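Ticket: Wrinkling and wall thinning on spun aluminum cones
Product line: Nakamura spinning lathe, two-roller head
Site: Stelomgate, Bay 4
Opened by: Berkay Sezer
Assigned to: Necati Canpolat
Status: Closed
Priority: Normal

Problem as reported

We are spinning a plain cone from 3003-O aluminum for the Urer fan housing order. The first batch ran fine in October. On the second batch we started getting wrinkles in the flange when the roller is a little past the halfway point of the stroke. On the parts that do make it to the end without wrinkling, the wall is thin in a band near the large end, and the inside of the cone shows a light spiral mark that can be felt with a fingernail.

Same mandrel, same program, same tailstock block. The blanks are from a new coil. The operator tried slowing the spindle, which made the wrinkles worse. He then raised the feed by a small amount and the wrinkles got smaller but the thin band got deeper.

Scrap so far is 22 parts out of a run of 127. The customer has not received any of the second batch.

What was checked before opening the ticket

Mandrel cleaned and wiped down. No dents found.
Roller nose looked at by eye. No chips.
Tailstock pressure reads the same as on the October setup sheet.
Lubricant is the same paste, from a new pail.
Blank diameter is within tolerance on the ones we measured. 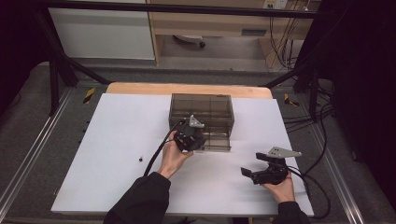 Necati Canpolat: Please send the mill certificate for the new coil, and measure blank thickness at the center and near the edge on at least a few blanks from different parts of the stack. I would also like the roller gap at three positions along the mandrel, measured with feeler stock and not read from the screen. Don't change the program yet. If the gap at the large end is smaller than the sine law figure for that cone angle, it would explain the thin band, and the spiral mark may go with it.

Berkay Sezer: Certificate attached. Temper is listed as O on the certificate and on the coil tag. Blank thickness is at the low end of the range but within spec, and it is even from center to edge. Gap readings will have to wait until second shift finishes the job that is on the machine now.

Berkay Sezer: Gap readings done. Small end and middle are both within a thousandth of what the program calls for. Large end is tight by 7 thousandths. I took it twice, and then had the operator take it without telling him my number. He got the same.

Necati Canpolat: That is more than I would expect from wear. Was the cross slide or the template follower touched between the two batches?

Berkay Sezer: The follower was taken off for cleaning when the machine was down for the belt change. It is not written on the setup sheet. I asked the Tuesday crew and they said it went back in the same holes, but the dowel was loose, so they held it with the two cap screws only.

Necati Canpolat: Then the follower can rotate slightly on the screws and the path is no longer parallel to the mandrel wall. The roller closes up toward the large end, the metal gets squeezed ahead of it, and the flange has extra material with nowhere to go. Higher feed would hide the wrinkles for a while, as you saw. Slower spindle speed is a separate effect and can be left alone for now.

Steps given to the site

1. Lock out the machine. Remove the follower and clean both faces. Check the dowel hole for burrs.

2. Fit a new dowel. The Ulturholm tooling drawing calls for a light press fit. If it goes in by hand all the way, ream to the next size up and use the oversize dowel from the spares kit.

3. Refit the follower, snug the cap screws, and run an indicator along the mandrel from small end to large end with the spindle stopped. Then torque the screws and run the indicator again. The two runs should match. 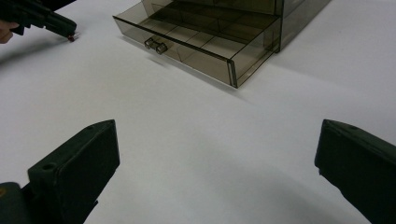 4. Reset the roller gap at the small end to the program value. Check the middle and the large end with feeler stock. Write all three readings on the setup sheet.

5. Put spindle speed and feed back to the October values. Spin two blanks. Section one of them and measure the wall every half inch from the small end to the rim.

6. If the spiral mark is still there, lightly dress the roller nose and repeat with one more blank. Do not polish the mandrel.

Results from site

Berkay Sezer: The old dowel came out with pliers. The hole was slightly oval, so we reamed it and used the oversize one. Indicator runs match before and after torque. Gap at the large end now agrees with the other two readings.

First two blanks had no wrinkles. The wall on the sectioned part is even through the area where the thin band used to be. There was still a faint spiral on the inside, much less than before. We dressed the roller and the third part came out smooth enough for the customer's finish requirement.

Necati Canpolat: Good. Please run the rest of the batch at those settings and check the wall on the first part after each break. Also add a line to the setup sheet for follower removal, with a box for the dowel.

Berkay Sezer: Line added. The rest of the batch is done. One part was rejected for a scratch from handling, no wrinkles and no thin wall on the others. OK to close.

Resolution: Follower out of position after service, loose dowel. Dowel replaced with oversize, follower realigned, roller dressed.
Follow-up: Order one spare oversize dowel for the kit.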